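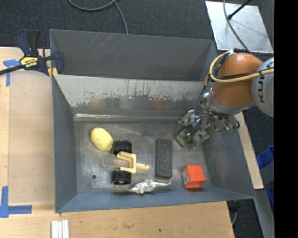 Who won the women's 3000 meters at the Omthorpe spring meeting?

Agathe Fleury won it, in 9:02.18, her best time of the season.

April 29, 2021 – The French runner stayed behind Shuk-fan Tsao until the last 300 meters and then passed her on the outside. Tsao finished second in 9:03.40. In the men's 400 meters, Thibault Gaillard was first in 46.31, before his clubmate Régis Arnaud. The meeting had 484 athletes on the entry list.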